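# 果物かごにライム1個だけ、これは飾りか在庫か

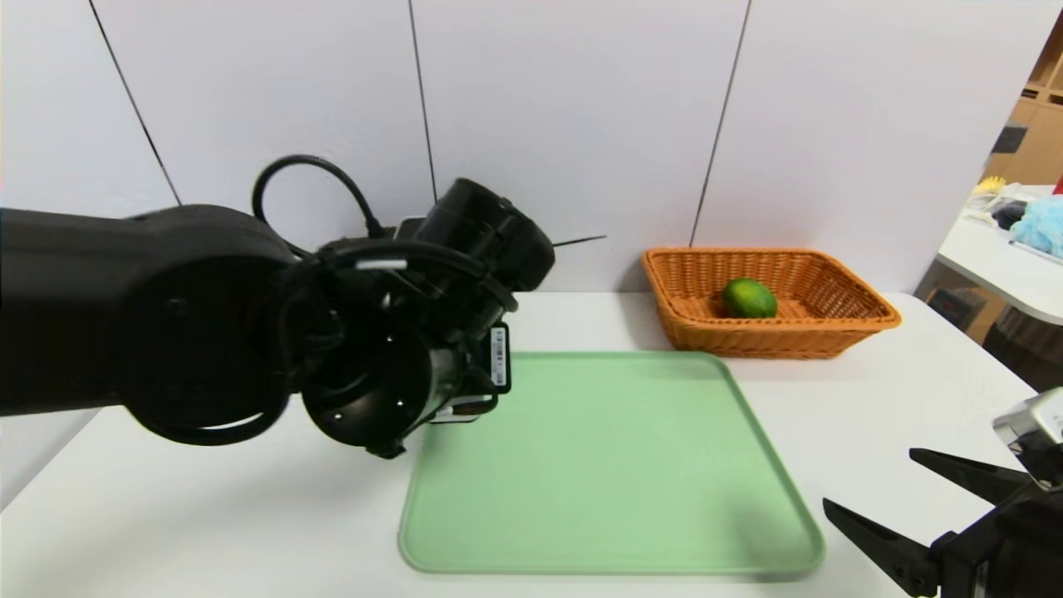
**tomaranai_fukin**(スレ主)
引っ越してから3か月、果物の置き場所が決まらない。前の家では冷蔵庫の上に積んで忘れる方式だったが、今度の冷蔵庫は背が高すぎて、積んだら最後、次の引っ越しまで再会できない。そこでテーブルに果物コーナーを作ることにした。オレンジ色の編みかごにライムが1個、手前に薄緑の大きいトレー。トレーは空。ここから先が進まない。同居人のDeclanは「もう完成してる」と言う。私は「買い物の途中」だと思っている。ご意見を。

**pekwood_no_tana**
完成に一票。1個なら傷んだときすぐ気づく。うちのかごは底のほうに一月のみかんが眠っていたことがあり、発見時にはもう果物とは呼べなかった。

**kollolero**
途中に一票。かごに対してライムが寂しい。学校で一人だけ早く来ちゃった子みたいになってる。

**tomaranai_fukin**
>>kollolero
言い方。今夜から目が合うたび気まずいでしょうが。

**Yanling Dong**
ライムは常温に出しっぱなしだと皮が硬くなって、汁が減りますよ。飾るなら数日で使い切って、残りは袋に入れて野菜室へ。編みかごは風通しがいいので、そのぶん乾くのも早いです。飾り用と食べる用を分けて考えたほうが平和だと思います。

**pekwood_no_tana**
飾り用のライムってなに。食べない果物を家に置くなら木彫りでよくない?

**Yanling Dong**
木彫りは香りがしません。

**pekwood_no_tana**
切らないと生でもたいしてしないよ。

**kollolero**
始まった。

**eckhard_g**
かごよりトレーのほうが気になる。あれだけ大きいトレーを平らに置くと、テーブルの面積をまるごと持っていかれる。しかも空。空のトレーは家の中でいちばん危険なもので、放っておくと鍵、レシート、乾電池、よその家の傘のカバーが入る。私はNangateという店で200円の小皿を買い、鍵をそこに移した。小皿はあふれて、いま3枚ある。

**tomaranai_fukin**
>>eckhard_g
解決してないじゃないですか。

**eckhard_g**
解決したとは書いていない。

**Yiğit Gezer**
トレーは縁が少し立っているタイプに見えるから、洗った果物の一時置き場にすればいいと思います。布を敷いて、洗って、並べて、乾いたらかごへ。うちはこの流れです。濡れたまま編みかごに入れると、編み目の間が黒ずんで取れなくなるので。

**tomaranai_fukin**
なるほど、トレーが待合室で、かごが本会場。それならトレーが空なのも説明がつく。誰も待っていない。

**kollolero**
本会場も1名だけどね。

**pekwood_no_tana**
毎回洗ってから並べて乾かす人、本当にいるんだ。うちは食べる直前に洗う。先に洗うと傷みやすいって聞いたけど?

**Yiğit Gezer**
いちごやぶどうは直前ですね。柑橘は皮が厚いので、よく拭けば困ったことはないです。輪切りで皮ごと使うときに、慌てなくて済むのが好きで。

**Yanling Dong**
私は柑橘も直前派です。拭き残しがヘタのまわりに溜まるので。ここは家庭ごとに宗派があります。

**anqi_fan**
色の話をしていいですか。オレンジのかごに緑のライムはとてもよく目立ちます。でも薄緑のトレーにライムを置くと、たぶん沈みます。トレー側に置くならレモンかトマト。かごの中は緑のままがいい。みかんを入れるとかごと同化して、遠目には何も入っていないかごになります。

**pekwood_no_tana**
それでうちのみかんは一月から見つからなかったのか。

**anqi_fan**
かごの色は?

**pekwood_no_tana**
茶色。

**anqi_fan**
では、かごのせいではないです。

**tomaranai_fukin**
経過報告。Declanに「色の都合でレモンが必要」と伝えたところ、「完成品に手を加えるのか」と言われた。彼はかごをテーブルの奥に寄せたのも自分の美意識だと主張しているが、単に手前で物を食べたいだけだと思う。

**Declan Tuhiwai**
本人です。奥に置くのは正しい。手前にあると袖が引っかかる。編んだ縁は袖を食う。それと、ライムはもう1個もいらない。炭酸水に入れるのは私だけで、一度に使うのは4分の1切れだ。

**tomaranai_fukin**
残りの4分の3はどこへ行くの。

**Declan Tuhiwai**
ラップに包んで冷蔵庫の上。

**tomaranai_fukin**
あの冷蔵庫の上???

**kollolero**
次の引っ越しが楽しみですね。

**Yanling Dong**
切ったものは必ず冷蔵庫の「中」に入れてください。お願いします。切り口を下にして小さい容器に入れ、早めに使い切ること。余りそうなら、薄切りにして凍らせれば炭酸水にそのまま入れられます。

**Declan Tuhiwai**
凍らせるのはいいな。氷も兼ねる。

**eckhard_g**
そのとき薄切りを並べるのにトレーが要るわけだが、あの大きさは冷凍室に入らないのでは。

**tomaranai_fukin**
測ってきた。入らない。斜めにしても入らない。斜めにしたらライムが滑るということに、測ってから気づいた。

**eckhard_g**
小皿なら3枚譲れる。鍵つきで。

**Yiğit Gezer**
バットの小さいのを1枚買うのが早いです。トレーは待合室のままにしましょう。

**tomaranai_fukin**
暫定の決定。かごは奥、緑のものだけ。トレーは洗った柑橘を乾かす専用で、鍵とレシートは立入禁止。レモンは2個まで、Declanの承認待ち。冷蔵庫の上は、これから踏み台を出して見てくる。

**pekwood_no_tana**
何が出たかだけは書いてくれ。

**tomaranai_fukin**
ラップの包みがあった。数は言わない。あと私の計量スプーン。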